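Drainage First: A Conversation with the Grower at Wurness Allotments

6 min read

The Wurness plots sit on a former brickyard, and the ground shows it. There are 56 beds on heavy clay, sloping toward a ditch that backs up every spring. The grower who has looked after the shared beds for nine seasons agreed to talk about water, soil structure and compost on the condition that the conversation stay on those subjects.

The first question was why so many new plot holders lose their early crops. "They dig in March," the grower said. "The top is dry enough to walk on and underneath it's putty. You put a spade through that and you smear the sides of every hole. The water then has no way out."

The test used at Wurness is simple. A hole is dug to the depth of one spade, filled with water, left to empty, and filled again. The second filling is timed. "If it drops an inch an hour, plant what you like. If it's still sitting there after lunch, you build up or you grow something that tolerates it. I've had holes that held water until the next morning."

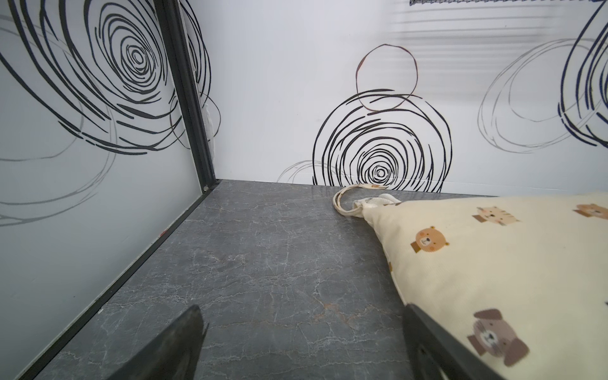 Raised beds and what goes in them

Most of the plots now use raised beds, filled to a depth of 12 inches. The grower does not recommend bagged topsoil on its own. "It settles and it crusts. By August you have a lid on the bed. I use half topsoil, a third compost and the rest coarse grit, and I fork the first few inches of clay underneath so there's no hard line between the two."

That hard line matters more than most people expect. Water moving down through a loose mix slows when it meets a dense layer, and the bottom of the bed stays saturated while the surface looks dry. Gardeners then water again. "You see yellow leaves and you reach for the hose. Check with a finger first, or better, with a trowel. Go down six inches."

The shared beds were rebuilt in two stages. The lower row, nearest the ditch, was given a perforated pipe laid in gravel with a fall of one inch in 100. The upper row got compost and nothing else. After 2 seasons, the grower said, the upper row was yielding well and the lower row was acceptable for beans and chard but still poor for carrots.

Compost at Wurness comes from two sources. Garden waste is stacked on site in three bays, turned monthly from April. The rest is bought in bulk from Holst, a yard on the county road. The last order came to 269 bags, which covered the upper row and left almost nothing over. "I'd rather make it all here, but we don't have the brown material. Everyone brings grass. Grass by itself goes to slime."

Asked about wood chip, the grower was cautious. It is used on the paths, laid thick and topped up in fall, and kept off the beds until it has rotted for a full year. Fresh chip dug into soil ties up nitrogen at the point where roots need it. Left on the surface, it does little harm.
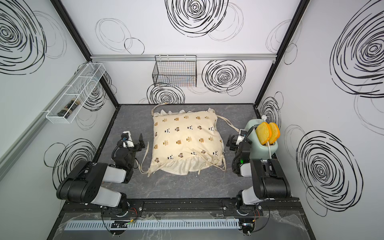

Flernik, a neighboring site on the same clay, takes the opposite view of digging and has not turned its beds at all for several years, relying on a two-inch layer of compost each fall and letting worms do the mixing. The grower at Wurness did not dispute the results. "They started with better drainage. If your water gets away, no-dig works. If it doesn't, you're putting a blanket on a bathtub."

The variety list has been adjusted to suit. A bush bean sold as Prura has done well in the lower row for three summers. Garlic is planted on ridges four inches high. Potatoes go in late, in the second half of April, after the soil at planting depth reads 50 degrees at eight in the morning.

The final question was what the grower would change. "The ditch. It should have been cleared before we built anything. We raised the beds and the outlet was still blocked, so for a whole spring the pipe was full both ways."

Comments

claybound: Is the pipe sleeved? Ours silted up in its third winter and had to be lifted.

Plot 31: We did the two-fill hole test last weekend. The first fill was gone in forty minutes, the second took five hours. Glad I didn't stop after one.

m_ridgeway: One inch in 100 is fine on clay if the trench bottom is even. Check it with a level before the gravel goes in, low spots hold silt.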